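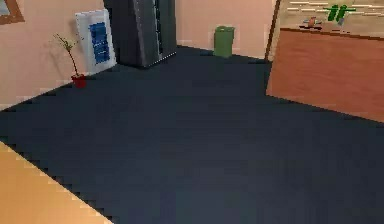 One of the indoor rooms in Jukura, from inside the simulator.

2022-07-14

I've had the Jukura home robot simulator on trial for 30 days and the licence runs out tonight, so these are my notes before I forget them.

Jukura is sold by Stitum as a set of furnished rooms for testing navigation code. You pick a room, drop in a virtual base and drive it around with your own planner. The single-seat licence is $699 a year. The trial is the full version and didn't ask for a credit card.

Install took most of an evening. The docs assume you already have the Runach bridge set up, and I didn't. Casimiro Quintana has a post on the user forum with the right order of steps, and I'd start there instead of the official guide. After that it ran fine on my old desktop with 3 rooms loaded. A fourth made it crawl.

The rooms are plain. The one at the top has pink walls, navy carpet, a green bin at the back and a potted plant with a very thin stem. Textures are low resolution and some edges are jagged. For path planning I don't mind that. If you're training anything on colour or fine detail I'd look at something else.

The thin stem was useful to me. My planner treated the plant as a pot and nothing more until I raised the height of the simulated laser, and I'd never have caught that with the boxes I used to test against.

Things I didn't like: you can't move furniture without editing a text file and reloading, the battery model is a straight line, and a 90 degree turn on the spot drifts more than it does on my own base at home. I wrote to support about the drift. Ulla Sjöberg replied the next day with a friction setting that fixed most of it.

I also tried Ljungberg last October. It looks better and has more rooms, but I couldn't get it to log wheel odometry at all.

I'll probably pay for one year of Jukura. If they let you drag the furniture around in the next release I'd be a lot happier about the price. My config files are going up once I've cleaned them up.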